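The Case for Tape: Why Shared Work Surfaces Should Be Marked by Hand

Opinion, by Norbert Illés

Institutions that manage shared workrooms tend to treat the bench as a finished object. It is purchased, delivered, levelled and entered in the asset register, and from that point forward it is expected to serve every user equally well. I wish to argue that a bench in common use is never finished, and that the most valuable improvement an organization can make to one costs very little: a roll of painter's tape and the authority to use it.

When the Costcombe workrooms reopened in September, the policy on surface markings was permissive by omission. Users were asked to leave benches clean. Nothing was said about lines. Within the first term, groups had begun to cover their tables with kraft paper and to divide the paper into squares with blue tape, so that an item could be set down in the same place in the morning and again after lunch.

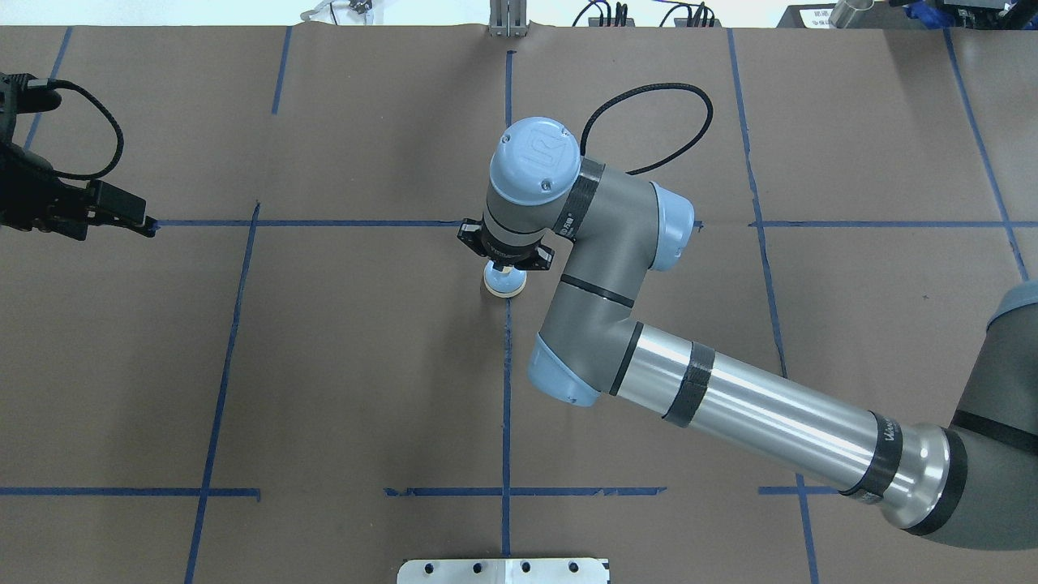 The objections raised to this practice deserve a fair hearing. The first is appearance. Visitors to the Altolberg site have remarked that taped tables look temporary, and it has been proposed that permanent grids be printed or engraved at the time of purchase. I do not support the proposal. A printed grid fixes the size of a square before anyone knows what will be placed in it. One of our groups began with a layout of 48 squares and discarded it in favour of 8 large ones. Tape permitted that decision to be made at the bench, by the people doing the work, without a requisition.

The second objection is precision. Tape laid by hand wanders. It stretches slightly under the thumb, it wrinkles where a strip has been lifted and pressed down again, and where two strips cross there is a double thickness. These are genuine limits, and work requiring fine tolerances should be referred to a proper fixture. Most shared work has no such requirement. It requires that colleagues agree on where a thing belongs, and a slightly crooked line settles that question as well as a straight one.

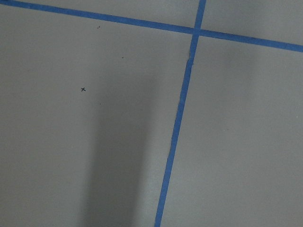

Blue painter's tape crossing on a light grey surface. The edge has a small kink just below the junction.

There remains the matter of upkeep, on which I concede more ground. Old tape gathers dust along its edges and can leave residue if neglected. I would therefore recommend that any organization adopting the practice assign each marked surface to a named group, replace the tape at the start of every term, and keep a dated sketch of the layout with the bench records. Paper coverings should be changed at the same time.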